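The Case for Serving Cookies on a Flat Tray
August
By the Wodmont kitchen desk
2 min read

Most advice on setting out baked goods starts with the recipe and stops at the oven. The transfer from baking vessel to serving surface gets a line at best. I consider it a separate operation with its own requirements, and I think most home kitchens are badly arranged for it.

A muffin-style pan is a good baking vessel and a poor serving one. Each compartment holds its contents below the rim, so every guest has to reach down into a cup. A tray presents the same food at one level, with access from any side. The two should stand next to each other on the same table while the work is done. A pan left across the room adds a carry for every piece.
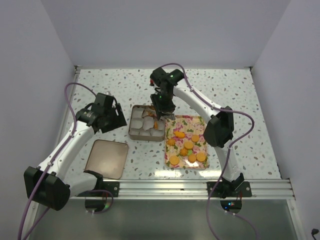
Gratano wrote in to object that the pan keeps portions separate, and that anyone who has served sticky buns from a tray knows what happens after 30 minutes. The point is fair for glazed goods. I would keep those in their compartments and move everything else.

Then there is the tool. Fingers break edges, and tongs concentrate pressure on two small areas. A thin, flat blade goes under the piece and supports it across most of its width. Thickness matters more than length. A thick blade pushes a cookie along until it meets its neighbor, and the neighbor chips. 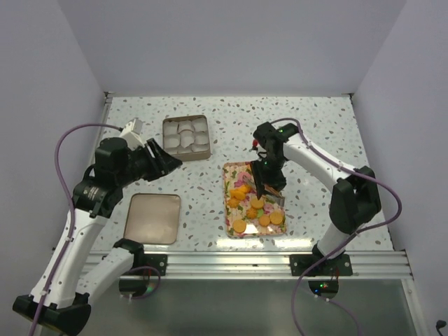
Metal spatula in use at the floral tray, orange cookies.

A patterned tray is sometimes dismissed as decoration. I disagree on practical grounds: gaps show up quickly against a pattern, and the person refilling can judge the level from a distance. Plain white hides crumbs on a pale counter, and that is its only advantage.

My own practice is to leave two finger widths between the tray and the next container, which gives the blade room to come in low. Boxes go on the far side. The spatula stays with the tray until the last piece is gone.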